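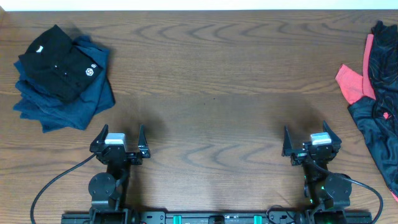

Folding and sorting — the questions we get asked most at the Vuvdale clothes exchange. Do your folding on a big clear table if you've got one, not on your lap and not on the bed. Darks go in their own pile, navy and black together is fine, like the black garment with the white hexagon logo sitting on the folded navy. Leave the logo showing if there is one, people find things quicker. Labels too, a bit of white label poking out is no problem.

Do I need to wash things first?
Yes please. Washed and fully dry. Damp stuff goes musty in the bags and then we lose the whole bag.

How high can a pile be?
As high as stays up on its own. Heavy things at the bottom. If it leans, start another.

Buttons — done up or not?
Done up. Two or three is enough on a polo, all of them on a shirt.

My folding is terrible, does it matter?
No. Corners sticking out are fine. We refold anyting that goes on the Tunton shelves.

How many bags can I bring?
3 per visit. More than that, email Yung-ching Lui first so theres room. We had 40 in one morning in March and couldn't get the door open.

Do you take school uniform?
Yes, all year. Navy goes fastest. Cut out name tapes if you can, otherwise leave them to us.

What about odd socks, pillows, coats?
Socks no. Pillows no. Coats yes, on hangers, Avlow Road entrance only.

Can I have something back if I change my mind?
Only if it hasn't gone out yet. Ask the same day.

Last updated 15 June 2020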